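Angate Open House

The Angate Open House is a yearly public demonstration of robot hand tools and robot training work, held at the Subramaniam Building in Pletotwood. Run by Rorance, a small automation firm. Best known for its table sessions, in which a person holding a gripper in each hand handles ordinary household goods while visitors look on and, later in the day, try it themselves. Name comes from Angate Lane, the street at the back of the building, where visitors used to come in.

Contents
Background
The 2024 event
Table sessions
Visitor turns
Talks
Reception
Later events
See also

Background

Rorance moved into the Subramaniam Building as a tenant of the ground floor. Former fabric warehouse, long and narrow, few windows. The firm had made clamps and small grippers for packing lines before turning to hand-held tools that a person can carry and use to show a robot how a job is done. Visits were by request at first. Mostly suppliers, a few classes from the technical college, sometimes family of staff. These got frequent enough that they were cutting into the work, and Craig Moffat, then head of the demonstration rooms, proposed putting them all on one day.

The first open house was small and ran in November. It had no booking system. Visitors came in off Angate Lane through the loading door and lined up in the corridor, and the line blocked the freight elevator for most of the afternoon. For the second one the entrance was moved to the front and the date was moved to January, when the packing customers are quiet. It has stayed in January since.

The event has no connection to the Pletotwood Trade Fair, though the two are sometimes mixed up in local listings — the fair is in the fall and is much larger.

The 2024 event

The 2024 edition was the first with timed tickets. Up to 600 places were offered, all free, split into morning and afternoon. Room 2 was given over to the table sessions and the front hall to the talks and the coffee. Parts of the upper floor that had been open in the past were left out of the tour, the stairs being under repair at the time.

Visitors got a printed sheet at the door with the room plan and a short list of words (gripper, jaw, episode, reset). The sheet had the afternoon times wrong. Corrected by hand on most copies.

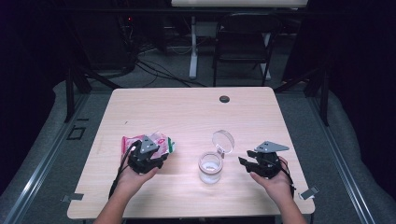
Pletotwood — Wednesday, January 17, 2024

Doors opened at nine. First table session started a little late, then ran on time through to lunch. The staff member at the table used a gripper in each hand, black, with a gray plate on top of each, and worked with goods of the kind found in any kitchen: a snack bag, a clear jar with a hinged lid, packaged dry goods. Goods were swapped between turns. Moffat spoke over a small speaker and took questions as they came, which slowed things down but went over well.

Lunch was sandwiches, gone early. The afternoon group was let in before the morning group had fully left and for a while the hall was very crowded. A notice has been added to later tickets asking people to be out by one.

Table sessions

The table session is the oldest part of the open house and has changed the least. A session is made up of short turns. In each turn the person at the table does one small job from start to finish, puts the goods back where they began, and does it again. Staff call the putting back a reset. Visitors tend to be surprised by how much of the session is resets.

Typical jobs:

Picking up a bag by its side, without crushing it
Opening and closing a lid
Holding a jar steady with one gripper while the other does something to it
Moving small packages from one side of the table to the other
Placing a soft item upright

Soft bags are treated as the hard case. A bag gives way when the jaws close, the weight inside moves, and the shiny film slides. Moffat told visitors in 2024 that he would "take a hammer over a bag of anything, any day" and that his own first week with the tools was spent almost wholly on bags. The jobs are picked by the staff on the day from a cupboard of shopping, and there's no fixed program. Regular visitors have asked for one. So far turned down.

Jars come up often too. A hinged lid has to be left fully open or fully shut before the next turn can begin, and a lid left halfway counts as a failed turn. Glass is used. Breakages are rare and are swept up with the session paused; the 2023 event had a long pause for a dropped sugar bowl, which is still brought up.

The room is kept dim at the edges and visitors stand back behind a rope. Complaints about the view were made in the early years — the table is low and the people in front are not. A step for children was put in for 2024. Adults used it as well.

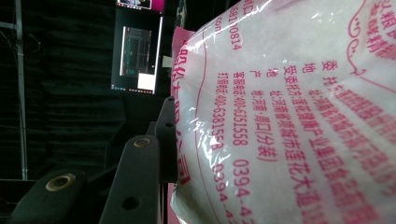 Grip strength is the question asked most. The staff answer is that the hand does the squeezing, so the grip is as strong or as gentle as the person wants, and that beginners nearly always squeeze too hard. A heavy bag is held from the side with the finger flat against it. Pinching at the top seam works for light bags only, and the staff advise against it with anything full. Turning the wrist while holding a full bag is left to experienced people.

The staff trade places often. Forearms get tired before fingers do. A person new to the tools is given short turns, then a rest, and isn't put on jars until the second week.

Visitor turns

Open to anyone over twelve, in the last part of each half day. The line for these is the longest of the event. In 2024 the first 100 people were given a numbered card and everyone after that had to wait and hope. Most got a turn in the end.

A visitor turn is a single job, nearly always moving a light package. Staff stand beside the visitor and hand over the tools one at a time. Common mistakes, as listed on a sheet taped by the door:

Looking at your hands and not at the thing
Starting before both grippers are up
Letting the cable get under your elbow
Chasing a package that has tipped over (stop, let go, start again)

Younger visitors are said to pick it up quickest. No record of this is kept and Moffat has said he's not sure it's true.

Talks

Short talks are given in the front hall between table sessions. The 2024 talks covered care of the tools, the history of the building, and what makes a good turn. The last was given by Moffat and ran well over. He went through the difference between a quick turn and a clean one and said the firm wants clean ones. Going back to fix a small mistake is fine so long as it's done calmly and the job still gets finished. Rushing after a mistake is what spoils a turn, in his view.

A planned talk on packing lines was dropped when the speaker was sick. Its place was taken by a long question period, mostly about jobs and whether Rorance was hiring. (It was, for table staff, part time.)

Reception

Local coverage of the open house has been friendly and brief. The Pletotwood town newsletter called the 2024 event "slow in the best way" and gave over half a page to the coffee line. Some visitors had expected a walking machine or something of that kind and said so in the comment book. Others liked that the jobs were ones they knew. A retired packer wrote that she had never seen anybody take that much trouble over a bag and wished her old supervisor had been made to watch.

Parking was the main complaint, as in other years. The lot behind the building holds very few cars and Angate Lane is one way. Visitors are now sent to the lot by the ball field.

The printed sheet was well liked in spite of the wrong times. Rorance ordered 2,000 copies and still had boxes of them the next year, so they were handed out again with a sticker over the date.

Later events

Planning for the following January began with the room plan. The rope was moved closer, and the talks were cut to fifteen minutes with a bell. A second table was discussed, for visitor turns only, but the power in Room 2 wasn't up to it and the idea was put off. Moffat stayed on as host. He gave up the speaker for a clip-on microphone, after a good deal of feeback noise in 2024.

School groups have been given their own morning. They enter from Angate Lane, by the old loading door.

See also

Subramaniam Building
Pletotwood Trade Fair
Rorance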